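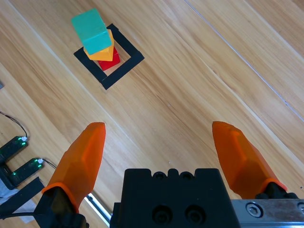
Tidier Bench Cell
Stacking and kitting arm for shared workbenches

Overview
The Tidier is a single-arm cell for picking small parts off a bench and stacking or placing them inside a marked area. It is built for stations where a person works at the same table for most of the shift. The arm takes the repeated placing work. The operator keeps setup, inspection and anything that needs judgment.

The cell is supplied by Gajewski and configured at our shop in Flollville.

Gripper
Two-finger parallel gripper with faceted orange plastic fingers on black mounts. Fingers are a wear item and are sold in pairs. Replace both at the same time, even if only one is marked; mismatched tips shift the grip point and the error adds up with each layer of a stack.

The camera sits at the wrist and moves with the gripper, looking down between the fingers. Its view of the lower layers narrows as a stack grows, so the Oma control software stores the position of each layer as it is placed.

Place zone
The place zone is a square of black tape on the tabletop. No fixture or pallet is required. The square may sit at any angle to the bench edge; Oma reads the corners at startup and again after every pause longer than 3 minutes. Use matte tape. Keep the inside of the square bare.

Stacks of colored cubes are used for acceptance testing. The default test is three cubes, one color per layer. Some offset between layers is normal. Oma reports the offset of each layer and stops if the top one passes the limit set by the operator.

Specifications
Reach from base: 1435 mm
Maximum part weight: 283 g
Stored part programs: 11
Place zone: taped square, any rotation
Status lights: green on each control module when ready
Mounting: bench clamp or through-bolt

What changes at the station
Expect the job to change more than the headcount. At the Flollville kitting line, operators used to fill trays by hand for the full shift. They now load the bench, start the program and check finished stacks while the arm works on the next one. Wouter Groen, line lead, moved the check from the end of the shift to the point of placing, and rejects are pulled before they reach packing.

There is a cost in the first weeks. Operators have to learn when to stop the arm and when to let it retry, and the early habit is to stop it too often. Anika Whitlock runs the operator course on Thursday mornings. It covers taping the zone, changing fingers, reading the offset report and clearing a fallen stack. Programming is a separate course — most sites send one person per shift.

Pace should be agreed with the operators before the cell goes live. The speed setting is on the first screen and is not locked.

Ordering
The cell ships with arm, gripper, wrist camera, control modules, one spare pair of fingers and a roll of tape. The bench is not included. Send a sketch of the table and two sample parts with the order form.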